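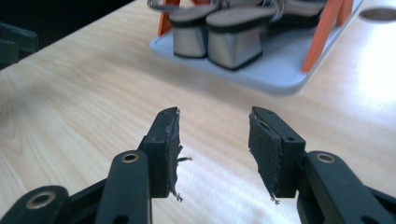

Thaddäus Bachmann 一早就说,凉鞋别再往鞋盒里塞了,盒盖一扣谁也不记得里面是哪双,放托盘里,一眼就看见。我本来还想替鞋盒辩护几句,结果试了一上午,他说得对!托盘真好用。

2020年5月29日,工作间,夏鞋整理

今天的活儿就是把 Skestel 小店那批夏天的鞋过一遍:看底、看带子、擦、配对、写签。先记工作台。浅色木纹的贴面台板,我越用越喜欢,沙粒掉上去马上看得见,抹布一带就走。以前那张深色的旧台子,灰全藏在纹路里,擦完自己还觉得挺干净,把鞋往上一放,底下一圈印子。唯一的毛病是光强的时候台面反光厉害,看胶线得换个角度,或者干脆把鞋拿起来对着墙看。下次把写字的位置挪到暗一点的那边试试。

托盘:白色塑料的,一个托盘只放一双。这条规矩是今天定的,定得很高兴。早先图省事,两双挤在一起,搭扣勾着带子,拿一只带出来三只,光解开就够烦的。现在一双一盘,左右脚永远在一块儿,从擦洗到写签都不用分开,鞋走到哪儿盘跟到哪儿。白底还有个好处,掉下来的线头、碎胶、小石子都在盘里,倒掉就行,不会跟着鞋进柜子。

清洁的做法(今天这套顺手,照抄即可):
先干刷,软毛刷顺着带子走,扣眼和缝线处换旧牙刷。
温水加一点点 Dimo 的中性皂液,布拧到不滴水再擦。皂液千万别直接倒在鞋垫上,上次倒过一回,那块颜色到现在还跟旁边不一样,看一次心疼一次。
鞋底的沟用竹签挑,别用金属锥子。
擦完在阴凉处晾,鞋头朝同一个方向,过两个钟头翻一次面。

砂纸也试出结果了。鞋底边上有毛刺的地方,先前用 125 号,太狠,一下就磨出白印;换成 600 号蘸水慢慢来,手感非常舒服,磨完摸上去滑滑的,边线还在。花的时间多一倍,我觉得值。做完那只我拿着来回摸了半天,Thaddäus 路过也要去摸了一把,嘴上没说什么,回头就把他那卷 125 号收进抽屉了。

胶的事还没定论。Hofstetter 送来的新胶开胶很快,味道也小,但是我压了夹子之后心急,提前松开看了一眼,有一处翘了,只好刮掉重来。怪我,不怪胶。重来的那只夹到明天早上再看,谁都别碰,夹子上贴了红纸条。如果明天这只没问题,我想整批都换这个胶,旧的那罐开盖要憋气,早该退休了。

标签:写码数、颜色、修过哪里,挂在后跟的带子上,不要粘在鞋垫上。粘过的都知道,揭下来留一层胶,又得擦一遍。码数写大一点。柜号统一写在右上角,今天有一张写成了左下角,我找了好一会儿才找到,那张是我自己写的。

架子也顺手改了。原来按颜色排,好看是好看,找起来慢;现在按码数排,小码在下,大码在上,同码里面再按深浅排,两头都顾到了。第 6 层空着,留给等配件的鞋。Nokurport 那边答应补一包搭扣,订单尾号 911,到了直接放第 6 层的小盒里,别拆散。

一点私心:凉鞋是我最爱整理的一种鞋。结构全露在外面,哪根带子吃力、哪里缝得马虎,一翻就清楚,不像靴子,要把手伸进去摸半天。配好对往盘里一摆,心情立刻就好了。今天干到后来饭都忘了吃,面还在微波炉里。

还没做的:
红纸条那只,明早松夹检查。
再买几个同样的白托盘,尺寸照现在这个,别买带格子的。
600 号水砂纸快用完了,补。
靴子那批等到九月再动,先用布盖好,里面塞纸撑着。
旧鞋盒先别扔,Thaddäus 说可以拿来装鞋撑,这条我还在考虑。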